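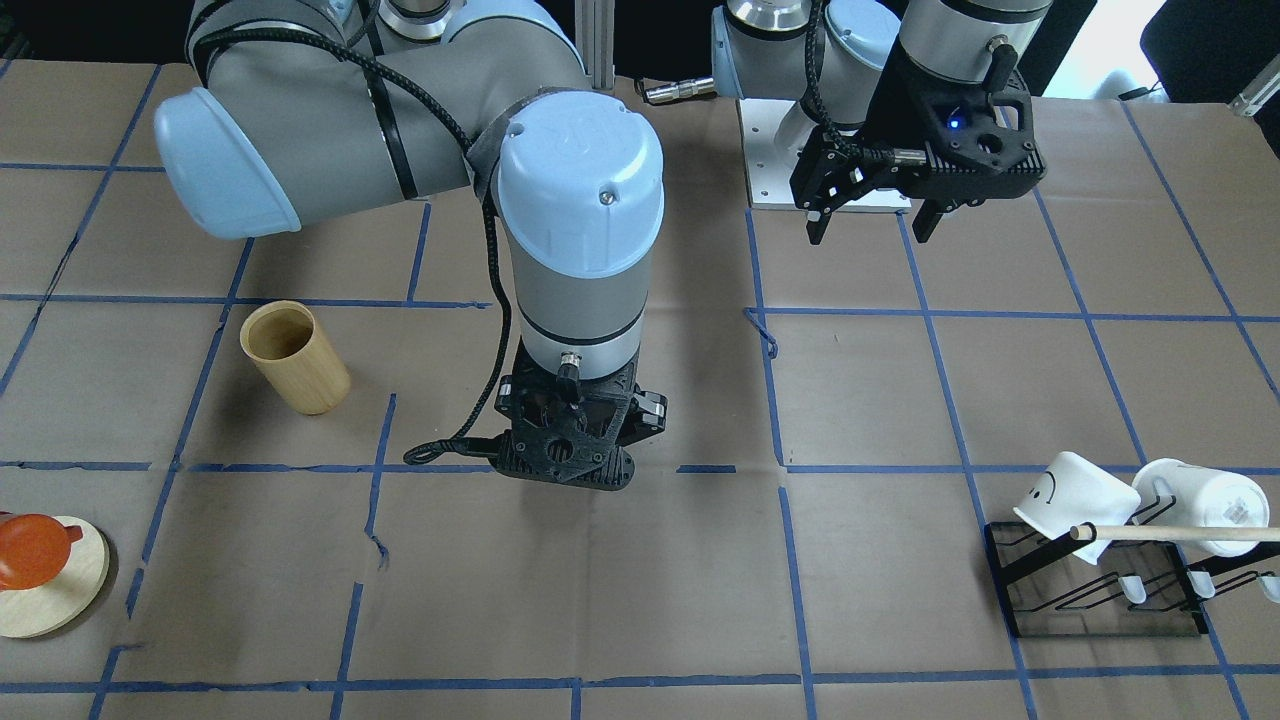 Nastside moving to one long episode a week

Soaps and Serials > Nastside > General chat
Started 9 Oct 2022

harbour_lights
Has everyone seen the new listings? From November they are dropping the Tuesday and Thursday half hours and putting out one hour on a Sunday night. I've watched since episode 10 and I don't like it. A soap should be on more than once a week or it's just a drama series with a lot of people in it.

Senduser
I'm fine with it. I record the lot and watch at the weekend anyway. Same amount of telly.

pammie236
It isn't the same amount. Two half hours and an hour come out equal on paper, but you lose a cliffhanger. The Tuesday ending was usually the better one.

tin_roof
You also lose a set of opening titles and a recap, so you get a few more minutes of story. I agree about the cliffhangers though.

harbour_lights
My mum is the one I feel sorry for. She rings me after every episode. Sunday at nine is too late for her and she won't use catch-up.

Senduser
Could you set it to record for her?

harbour_lights
I could, but she likes watching it when it's on.

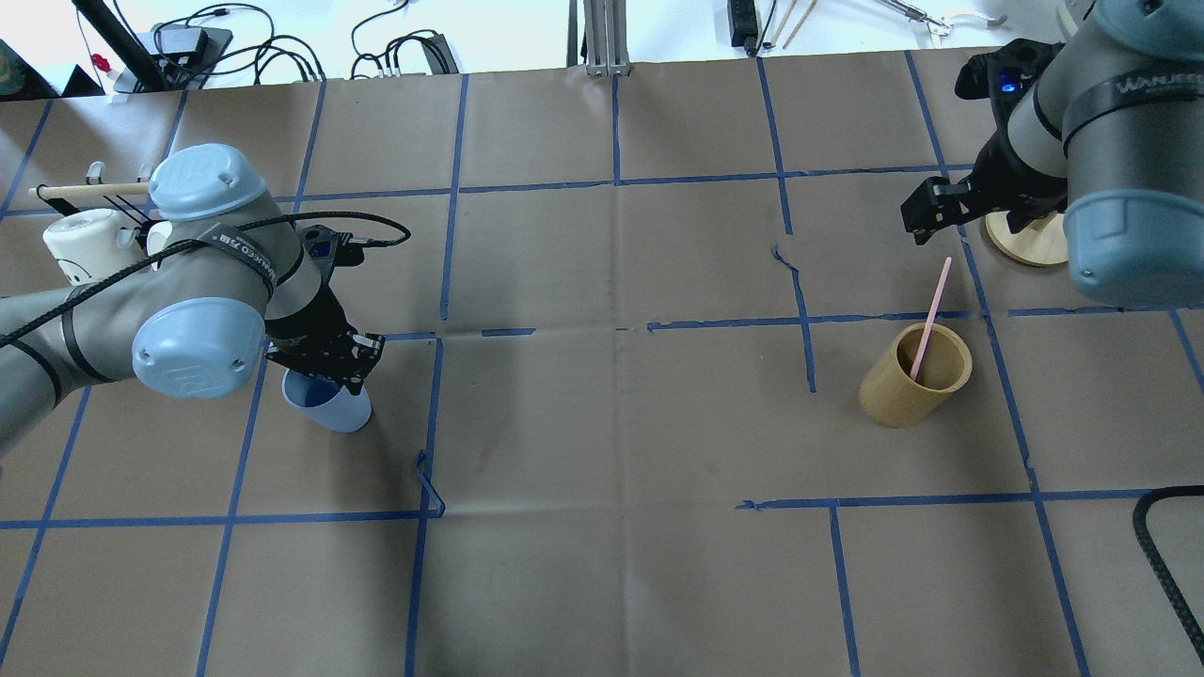 Page 2

oldkiln
Does this mean fewer scenes in the cafe? The weekday episodes were nearly always where the small stories went. The hour-long special (322, the flood one) had no cafe at all and half the regulars weren't in it.

pammie236
322 was a one-off with its own budget. I wouldn't judge by that.

oldkiln
Maybe not, but 157 was an hour as well and it had the same problem. Twenty minutes of people arguing in a hospital corridor.

tin_roof
157 is one of my favourites! The corridor row was the first time the sisters had spoken properly since the house sale.

oldkiln
We will have to disagree on that one. I went and made a cup of tea and they were still at it when I came back.

luangrath
Nosov make it and they've done the same with their other shows, so I can't say I'm surprised. I'd rather have one good hour than have it taken off.

harbour_lights
Who said anything about it being taken off?

luangrath
No one has. I only mean I'd take the hour if that was the choice.

Senduser
Is the omnibus staying? It isn't in my listings for November.

pammie236
Not in mine either. It would only be the same hour again, so they'd have to call it a repeat.

harbour_lights
A Monday afternoon repeat would suit my mum. I'll write in and ask, and post here if I get a reply.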